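Bekunow releases Flurnon 4, a hand-held demonstration kit for two-arm tasks

November 6, 2024

Bekunow today released Flurnon 4, a kit for recording two-handed tasks by hand and replaying them on a pair of robot arms. The kit consists of two hand-held grippers, a recording unit and the software that turns a recorded demonstration into arm movements. It is available to order now, with first deliveries later in November.

Earlier versions of Flurnon supported one gripper only. Tasks that need both hands had to be taught by remote control, with an operator moving a leader arm while watching the robot. That method remains in the product and is still the better choice where the load is heavy or the reach is long. For light work on a table, holding the grippers directly is quicker to learn, and the operator feels contact with the object through the handle.

The reference task supplied with the kit uses a white mug and a black wire mesh basket on a wooden table. The operator starts with a gripper in each hand and the mug standing in front of the basket. One gripper approaches the handle of the mug while the other is kept clear or used to steady the basket. Both grippers are cabled, and the cables should be allowed to hang down past the sides of the table so that they do not drag across the work area.

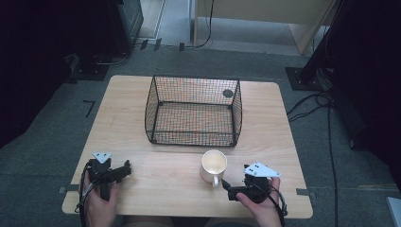
Kumell, which tested the kit before release, reported that the cables were noticed in the first hour and seldom mentioned afterwards, but that operators used to remote control tended to move too fast with the grippers in their hands. Its testers asked for a speed warning. One has been added: the recording unit sounds a tone when either gripper moves faster than the target arms can follow, and marks that part of the recording for review.

During the trial Kumell recorded 600 demonstrations of the reference task, 363 by hand and the remainder by remote control. Both sets were stored in the same format and can be mixed in training. Bekunow recommends keeping the two labelled separately until a first model has been tested on each - differences in pace between the methods can otherwise be hard to trace.

Setting up takes three steps. The table is fixed so that it cannot creep during a session, the stands are placed on their base plates, and the operator runs a short calibration with both grippers open and then closed. Calibration is repeated whenever a finger or pad is changed.

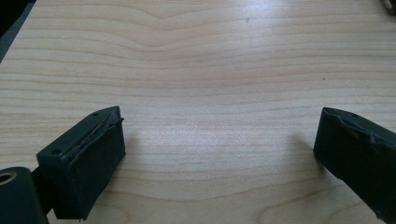

Pads are treated as a consumable in Flurnon 4 and are sold in packs by Kalinowski, the distributor for the range. Bekunow advises a check at the start of each session. The edge of the pad is the place to look: on the dark green fingers seen against the table, the padding is frayed and slightly lifted along one upper edge and wrinkled on the opposite finger, while the inner gripping faces are still covered. Wear of this kind should be noted in the session log, and pads should be changed before the inner face is affected. A change in grip partway through a set of recordings is difficult to correct later.

The software exports gripper opening, position and camera video on a common clock. Existing Flurnon recordings can be opened without conversion. Single-gripper recordings cannot be merged into two-gripper ones.

Flurnon 4 is sold through Kalinowski as a complete kit or as an upgrade for owners of the previous version. The upgrade includes the second gripper and a replacement recording unit. Orders and requests for a demonstration should be sent to the Kalinowski sales desk; technical questions are handled by Bekunow support.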